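Tongate road-following trials
Pre-run safety and method checklist, with comments

Site: frontage road, outbound leg
Session: Saturday, morning block
Run lead: Margarida Peixoto
Safety driver: Lourenço Vilela
Inspected by: Conceição Marinho
Copy to: Hélder Frade, Amândio Ramalho (Basel)

Marks are P (pass), F (fail), C (conditional, see comment). Anyone writing "fine" in a box will be asked what they meant by it.

SECTION A. VEHICLE

A1. Emergency stop, on-board button: P
Pressed with drive enabled. Drive cut.

A2. Emergency stop, handheld: C
Works. The belt clip is broken again, so Lourenço is carrying it in his hand. He may not put it in a jacket pocket. We have been through the jacket pocket.

A3. Speed limiter set in firmware and confirmed on the display: P

A4. Wheel nuts torqued and marked: P
Paint marks line up. One mark was blue and the others yellow. I asked. The yellow pen ran out.

A5. Battery strapped, terminals covered: P

A6. Tire pressures logged: F, then P
The log had been filled in with the previous session's numbers, down to the same spelling mistake. Pressures measured again and entered by hand.

A7. Camera mount tight, lens clean: C
Mount tight. Lens cleaned with the proper cloth after I took away the improper cloth, which was a sleeve.

SECTION B. SITE

B1. Road closed to other traffic, both ends: P
Barriers in place and signs facing outward. Last month one sign faced inward and warned the robot.

B2. Surface walked for debris: P
A bolt found and removed. It's in the cup on the dash if anyone is missing one. Please check before answering.

B3. Surface notes entered for the run: C
The form said "asphalt, normal." The asphalt on this leg is reddish brown with darker patched marks running lengthwise, and those patches are the reason we drove out here. Comment rewritten. See D2.

B4. Lane markings usable: P
Solid white stripe on the left, clear enough to follow. The center marking is a separate matter and the method isn't supposed to need it.

B5. Run-off area on the right: C
Gravel strip, then grass bank. The strip is uneven and gets no credit as a stopping area. Hélder's risk sheet calls it "a natural recovery zone." Hélder is welcome to recover in it.

B6. Sun position considered: C
Glare on the upper left of the camera view. Accepted for this block because glare is one of the test conditions. If the horizon washes out, stop the run and log it. Do not tilt the camera down and hope.

SECTION C. PEOPLE

C1. Safety driver briefed: P
C2. Spotter at each barrier with a radio: P
C3. Radio check: F, then P
Channel 2 is ours. One radio was on the channel used by a delivery yard, and we now know a good deal about their pallets.
C4. High-visibility vests worn: P
Over the coat, Lourenço. Corrected before start.
C5. Everyone can state the stop word: P
The stop word is "stop." The proposal to change it to something more distinctive is still declined.

SECTION D. METHOD

These items were added in November after Amândio pointed out that we were inspecting the vehicle very carefully and the experiment hardly at all.

D1. Configuration frozen before the run: P
The steering network takes the single front view and gives a steering angle. No map, no GPS correction. Settings file hashed and the hash written in the book. Margarida changed a comment in the file after the hash was taken, so the hash was taken again. She maintains a comment can't hurt anything. The rule doesn't ask.

D2. Patch condition logged separately: C
The baseline (Oken) was trained on gray roads and tends to treat a long dark patch as a lane edge. The new version (Garcia) was trained with 1000 extra frames in which patches were painted onto plain pavement. The claim to be tested is that Garcia holds its lane over patches without getting worse on clean road. Both halves need logging. The old template had a box only for the half we like.

D3. Same leg, same direction, alternating order: P
Oken and Garcia take turns so that one of them doesn't get all the kind light. Order drawn from a hat. It was a helmet, and it went back on a head afterward.

D4. Interventions defined before the run: C
Any touch of the wheel by the safety driver counts. "Resting a hand on it" counts. "Helping it a little" counts double in my opinion and once in the log.

D5. Frame budget: P
4000 frames per run, with the first 1000 dropped while speed settles. That leaves 3000 for scoring. The drop happens before anyone looks at the results. Underlined in the book, twice, in two people's handwriting.

D6. Failed runs kept: P
Folder exists. It is no longer named "misc."

D7. Blind scoring: C
Lane position is scored in Basel from the logs with the version name removed. The file names still had a G or an O at the front, and Amândio noticed within a minute. Renamed before upload. Sessions scored before this fix are to be scored again, and I'm told he has taken it well.

SECTION E. COMMENTS AND ACTIONS

Belt clip on the handheld stop: replace before the next session. Lourenço.

Tire pressure log: remove the copy-forward function. Margarida.

Risk sheet, right-hand verge: reword. "Natural recovery zone" to become "not a stopping area." Hélder.

Patch wording: carry the surface color and the patches into the site form so nobody types "normal" again. Conceição.

The draft summary circulated on Friday's mailing list says Garcia "solves" patched pavement. The evidence so far is one road surface and one kind of patch. Change to "was tested on." If Hélder wants "solves" back, he can bring more roads.

Release to run: YES, with conditions A2, A7, B3, B5, B6, D2, D4 and D7 as noted.
Signed: C. Marinho

Attachment 1

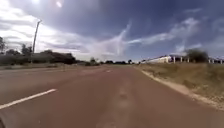
Outbound leg, front view. Items B3 to B6 refer.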